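Against the Sealed Worktop

A work surface is a consumable. I have held this view since my second year of specifying furniture for workshops and teaching rooms, and I have yet to see a budget that agrees with it. Budgets treat the table as a fixed asset, written down over a long period, and treat whatever lies on top of it as stationery. The two are then bought by different people, from different suppliers, and never compared.

The current fashion is for the sealed worktop. The buyer pays once for a hard finish, the finish is described as resistant to stains, and the room is handed over without any covering at all. I think this is a mistake in most rooms where liquids, adhesives or pigments are handled, and I want to set out why in terms of cost and in terms of behaviour.

Cost first. The last job on which I had full sight of the accounts was a fit-out in Bostonstead, completed in December, with 19 tables. Two options were priced. The sealed option, from Soltik, came to 790 pounds per table. The plain option, with a lightly oiled top from Akau, came to 597 pounds. The difference is 193 pounds per table. Across the room it is 3,667 pounds, and the client was told that this sum bought freedom from maintenance.

It bought a deferral. A sealed top resists staining until the seal is scratched. Knives scratch it, grit scratches it, and so does the base of any box that is dragged instead of lifted. Once the seal is broken, liquid goes in at the scratch and spreads under the finish, where no cleaning product will reach it. The repair is to sand the whole top and refinish it, with the table out of use while it cures. Our quotation for refinishing six of the tables was 2,147 pounds. An oiled top with the same scratch can be rubbed down locally and oiled again by whoever is in the room, on the same afternoon.

A loose covering changes the calculation further. Sheet, board, paper and mat all have the same property, namely that they can be taken away. The wear goes into the cheap layer. I do not much mind which material is used, provided that it lies flat, that it can be cut to size with ordinary tools and that replacing it requires no signature. The last condition matters more than the other two. A covering that must be ordered through a purchasing department will be left in place until it is disgusting.

Now behaviour. Citlali Maldonado, who managed the print rooms at Chávez for many years, kept a rule that I have borrowed ever since. Coverings were changed on a set day whether or not they looked dirty, and in between nobody was asked to account for a mark. Her argument was that people who fear marking a surface work at the middle of it, hold things in the air and put lids down on their own notes. People who know the surface will be thrown away work at a normal pace and spill less. I have no measurements to support this. I have watched it in enough rooms to believe it.

There are fair objections. The first is waste. A disposable layer goes in the bin, and a sealed top does not, at least until it does so all at once. A reusable mat meets most of this objection, and a thin sheet turned over at half life meets some of it. The second is hygiene. Where food is prepared or cultures are grown, a loose layer traps moisture beneath it and I would not specify one. Those rooms need a continuous surface with coved edges, and they need the money to maintain it. The third is the edge. A covering that stops short of the table leaves a strip of bare top, and the bare strip takes the marks that the covering was meant to take. Cutting to the full size deals with the front and sides, but cable holes are usually set near an edge and then have to be cut round or left outside. I generally leave them outside and accept the strip. A spare offcut can be put down over it for messy work.

A fourth objection, which I hear from architects, is that a marked covering looks neglected. It looks used. A marked covering gives the date of the next change, and the person responsible can read it from the doorway.

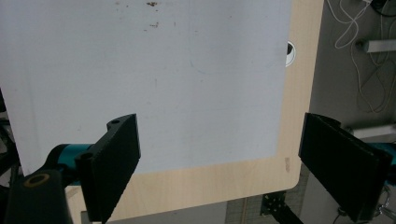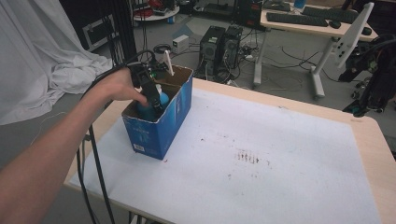
White coverings on pale wooden tabletops, marked in brown, with the wood left exposed along the edge.

My recommendation for a general-purpose room is therefore the cheaper top, oiled, with a loose covering over it and a year's replacements stored in the same room. The covering should appear as a line in the running costs. If the accounts will not allow that, buy the replacements with the furniture and list them as parts. The refinishing quotation can be kept in the file for comparison.

August 15, 2024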